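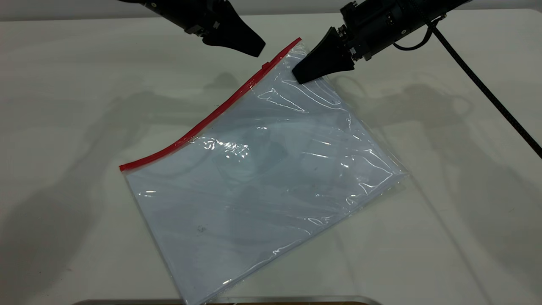
A clear bag with a red zipper.

REVIEW: THE DALTENT CANVASSER'S KIT

Every campaign season somebody discovers that politics is still done on foot, and shortly afterward somebody else discovers that people will pay for equipment. The Daltent Canvasser's Kit is the latest result. It costs $71, it comes in a flat cardboard box, and it promises to make you "door-ready in minutes." I have been knocking on doors for losing candidates since before some of my current candidates could vote, so I bought one with my own money and took it out for the primary.

The race was for county commissioner in Sowah, where the burning issue is whether the old feed mill should become a parking lot or go on being a feed mill with no feed in it. My candidate, Pacita Tagle, favors a third option involving apartments, and this gave both sides a reason to dislike us. She is a good sport and walked a lot of the precinct herself.

Inside the box you get a clipboard with a storage compartment, a lanyard, a neck wallet for your ID, a pad of "Sorry we missed you" slips, two pens, a reflective sash and a laminated card of conversation tips. There is also a login for the Daltent walk-list app, of which more later, unfortunately.

The clipboard is the reason to consider buying this thing. It's stiff, it has a decent clip, and the compartment holds a full shift's worth of literature without popping open on somebody's porch steps. I dropped mine on Brallodel Avenue, picked it up, and it still closed. The old Turkico board I carried for years had a hinge that pinched, and I have a small scar from the school bond campaign to remember it by. The Daltent hinge has drawn no blood so far.

The pens write. I mention it only because in my experience campaign pens don't.

The slips are fine, though the paper is thin and the space for a handwritten note assumes you have nothing much to say. Pacita wrote "I'll come back!" on hers and ran out of room at the exclamation point. The adhesive strip holds on a painted door. On a storm door it lets go before you reach the sidewalk, and then you are a litterer with a candidate's name attached.

The sash made me look like I was about to direct traffic. One man asked me when the road would reopen. I wore it for a block and put it back in the box.

Now the conversation card. It advises you to "find common ground within the first sentence," and its suggested first sentence is "Isn't this a great neighborhood?" I tried this on a gentleman whose basement had flooded in December and was, he told me, still considering its position. We did not find common ground. We found his view of the county drainage board, which I wrote down because he had a point.

As for the app: it loaded our list of 852 doors without complaint and then put them in an order I can only call artistic. Odd and even sides of the street were mixed together, so I crossed the same road again and again like a confused goose. There is a setting to fix this under "Preferences," then "Advanced," then "Route Style." It resets itself every time you log out. Ravindran Ramasamy, our field director, gave up on it the second evening and printed everything, and after that we did fine. Printed lists also don't need charging.

Customer support answered my email in 2 days and suggested I log out and back in.

Would I buy it again? The clipboard, yes, and gladly, if Daltent sold it alone at a sane price. They don't. Bulk orders of the full kit do get a discount, but you'd have to buy a lot of sashes to see it, and a campaign our size has better things to do with a dollar. Stamps, for instance. Or pizza, if you want anyone to show up for the second shift.

Pacita came through the primary by 900 votes, and I don't credit the kit with a single one of them. The clipboard is coming with me to the general. The sash is free to anyone who'll pick it up.

Rating: three stars out of five, most of them for the hinge.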